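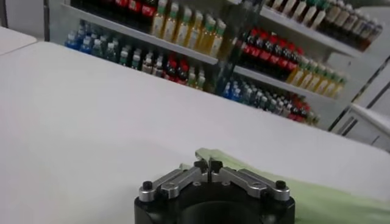 Rechercher sur le site OK

Plollside : une petite boutique, des tables blanches et beaucoup de linge à plier

Temps de lecture : 3 min

Le rayon boissons de la boutique Prititz, à Plollside, a depuis peu de la compagnie : un coin pliage, installé juste devant, où l'on prépare les vêtements et tissus de la collecte d'hiver. Les habitués s'arrêtent volontiers, entre deux courses, pour demander des nouvelles - et pour donner, souvent, un pull ou deux au passage.

« On a commencé avec trois sacs, et puis les voisins s'y sont mis, leurs cousins aussi, et nous voilà avec 552 pièces », raconte Custódio Lobo, qui tient la boutique et suit la collecte de très près. L'objectif, fixé à 779 pièces, lui paraissait bien ambitieux au départ, mais il y croit maintenant tout à fait. 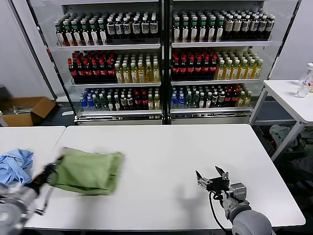
Le vert et le bleu

Avant d'être rangé par couleur, le linge passe par les tables blanches, mises bout à bord pour gagner un peu de place. Un carton ouvert attend par terre, derrière.

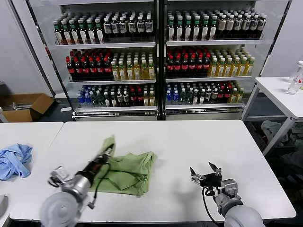 Le tissu vert sur la table, devant les boissons.

Plier un tissu souple demande plus de patience qu'on ne le croit : il faut l'étaler, rabattre un côté, reprendre le pli quand il a glissé, et recommencer si le bord part de travers. Custódio Lobo, lui, tient beaucoup aux piles bien droites, car une

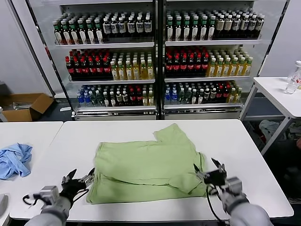 pile qui penche dans la boutique finit toujours par pencher davantage dans la camionnette ! Les pièces partiront en février chez Pacheco, l'association du quartier, qui se chargera de la distribution. D'ici là, les dons sont les bienvenus aux heures d'ouverture, propres et secs de préférence.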